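Nov 27, 2020

# Clearing up after lunch: our kitchen layout project

Nest Parri and I picked the boring bit of cooking for our project, the bit where everything's been dumped on the table and has to go somewhere! We wanted to know if the starting mess changes how annoying the tidy-up feels (spoiler: yes, heaps). Delyth Phillips, our tutor, gave us 10 minutes per layout, and we got through 2 layouts before the Llewellyn room was needed again.
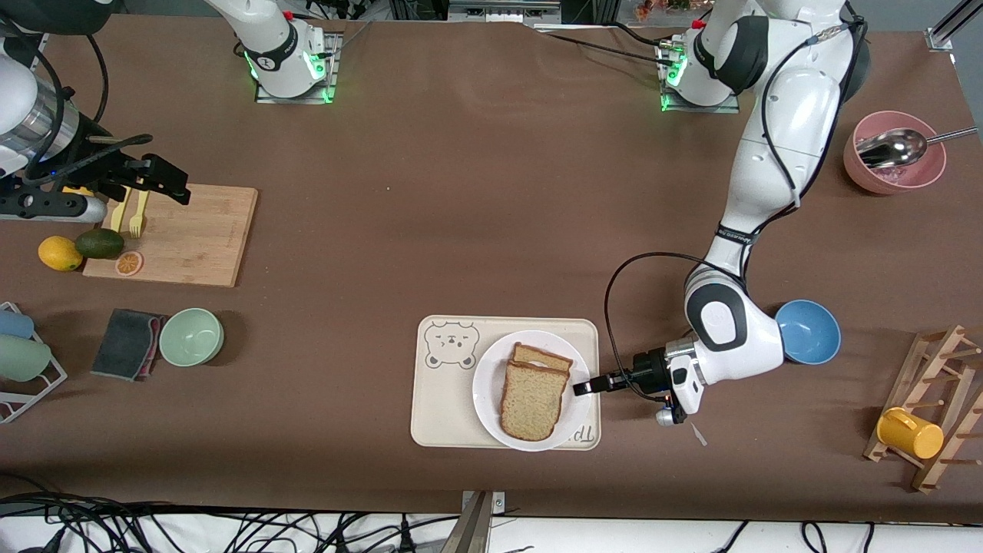

*Fig. 1. Fruit by the cutting board, cups in the white dish rack.*

My favourite part was arguing about the board. Nest reckons you clear the fruit first, and I'd much rather grab the yellow utensils, avocado or no avocado. We also fought over the folded cloth, which I kept wanting to shift (it sits right below the board) and Nest kept telling me to leave alone.

Next time I'd put the bowl closer to the rack. We still have to write up the second layout, and Nest has the notes for that one.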